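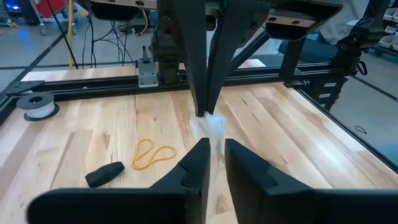

Die Studierendengruppe Ododside hat im April die zweite Phase ihres Projekts zum zweiarmigen Sortieren von Kleinteilen begonnen. Ziel ist eine Steuerung, die flexible und starre Objekte ohne Werkzeugwechsel greift und in Beutel ablegt. Als schwierigster Fall gilt dünne, durchscheinende Kunststofffolie: Sie wird zwischen den Spitzen der beiden schwarzen Greiferfinger geklemmt, hängt frei nach unten und ändert dabei ihre Form. Die Tiefenmessung liefert an solchem Material nur lückenhafte Werte. Die Gruppe wertet deshalb zusätzlich die Bilder der Handgelenkkamera aus.

Nach Angaben von Projektleiter Shivam Chaudhary umfasst der aktuelle Datensatz 91 Durchläufe, von denen 90 verwertbar sind. Ein Durchlauf wurde wegen eines Kalibrierfehlers verworfen. Die Bahnplanung stammt von Ulises Leiva, die Greifpunktschätzung von Kiyoshi Shibata. Beide Module laufen auf der Plattform Sotura, die bereits in der ersten Phase eingesetzt wurde.

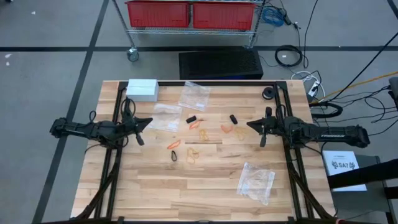

Arbeitsplatz der Gruppe mit zwei Armen, Kunststoffbeuteln, Gummibändern und Haarclips.

Der Gruppe gehören neun Studierende aus drei Fachrichtungen an. Am Samstag stellt sie den Stand beim Hochschulwettbewerb Plornodov vor. Bewertet werden dort Taktzeit, Fehlgriffe und Wiederholgenauigkeit – Eingriffe von Hand führen zu Punktabzug. Der Quellcode soll nach dem Wettbewerb veröffentlicht werden, die Dokumentation der Schnittstellen übernimmt Patricio Ojeda.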